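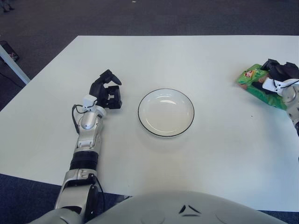 The reusable dishware program has now been running in the municipal lunchrooms of Sustville for two full quarters, and this report covers the second of them, ending in March. All sites funded under the Nordin grant are in service. The stock consists of a dinner plate, a bowl and a cup, ordered to one pattern so that items can move between sites without sorting. The plate is the round white one with the thin black rim. The rim was specified so that stock can be told apart from older plates still held at several buildings. Disposable plates were withdrawn from general use at the start of the quarter and are kept only for outages.

Stock and losses

The opening stock was 2057 pieces. Losses are recorded at the end of each month by the site lead and fall under breakage, staining and unaccounted. Unaccounted items remain the largest group. Most were cups, and most went missing at the two sites where staff carry lunch back to their desks. A return shelf has been placed near the elevators at both. The March count showed a lower loss rate than February, but one month is too short a period to attribute the change to the shelves, and the figure will be reviewed again next quarter.

Breakage was low except at Rornley Street, where a rack was loaded above its rated weight and gave way. The rack has been replaced under warranty. Loading limits are now posted at each wash station.

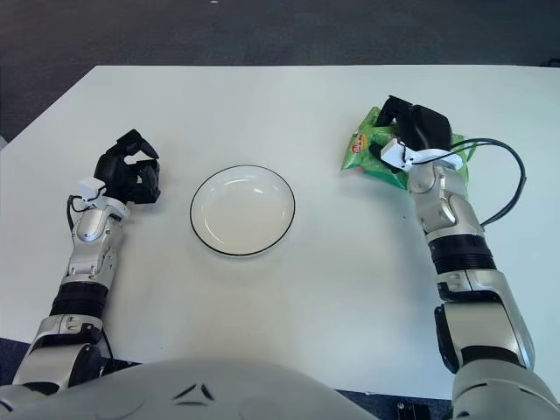
Dinner plate, standard pattern, with black rim.

Washing and transport

Washing is contracted to Hendham, which collects in the afternoon and returns clean stock before 10 a.m. the next working day. The contract allows for up to 1000 pieces per collection. This ceiling was not reached during the quarter. Late returns were logged on 17 occasions. The majority occurred during road work on the route between the Hendham plant and the north sites, and the schedule has been moved forward to allow for the detour.

Water and energy use at the plant is reported to us per wash cycle. The meter on the second line was found to be reading high and was recalibrated in February. Figures from before that month have been marked as provisional in the attached tables and should not be used for comparison with the baseline. A corrected series will be supplied once Hendham has completed its own check.

Crates continue to be a weak point. The lids do not lock reliably after repeated washing, and drivers have been securing them with straps. A replacement lid from the same supplier is on trial at one site. If it performs adequately, the cost can be met from the contingency line without a change to the approved budget.

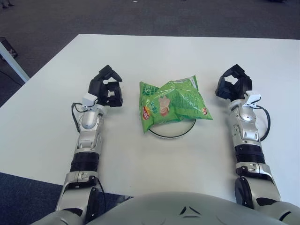 Waste audits were carried out at four sites using the method agreed in the inception report. Bins were weighed and sorted after lunch service, and the results were recorded by material. Paper and fiber waste fell at every audited site, as expected with the withdrawal of disposable plates. Film and foil packaging did not fall. The program has no direct effect on this stream: a bag of Lay's chips set on a reusable plate, like the crumpled green one, still leaves the bag to be discarded. We therefore propose that snack packaging be reported as a separate line from the next audit onward, so that it does not mask the reduction in serviceware. The change would affect presentation only. Totals would remain comparable with those already submitted.

Food waste was not part of the original scope, but the audit teams noted it where it made up a large share of the bin. These notes are not consistent enough to report as data. A simple scale and log sheet at the scraping station would be sufficient if the funder wishes to include this measure, and a quote has been requested.

Staff training and

user feedback

Kitchen staff at all sites have completed the handling session. New hires are covered by the site lead. The written guide was revised after several questions about which items may go into the microwave, and the revised version replaces the one issued in the first quarter.

Feedback cards were left at the tray return for two weeks. The most frequent comment concerned bowls, which users described as too small for soup. Complaints about cleanliness were few and were passed to Hendham with the collection number, where one had been given. Several respondents asked for lids for takeout. 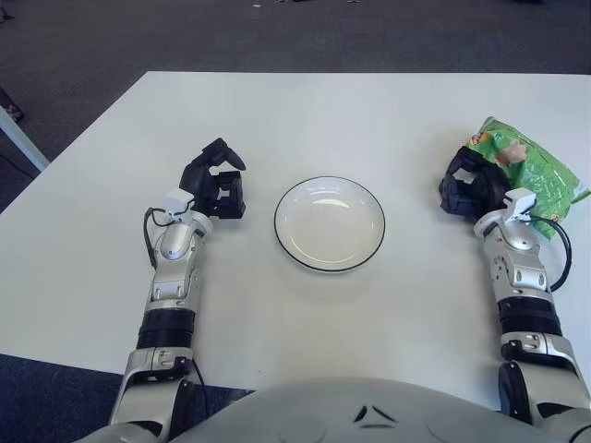 Lids were considered at the design stage and left out on cost grounds. That decision still stands, although the request has now come up in both quarters and will be priced again when the stock is next reordered.

Budget

Spending is within the approved total. Transport is above forecast as a result of the detour, and training is below it. No transfer between budget lines is requested at this time.

Next quarter

Work will focus on the crate lids, the corrected energy series and the second round of audits. The reorder quantity for cups will be set after the June count.

Submitted by Siv Hovland, program lead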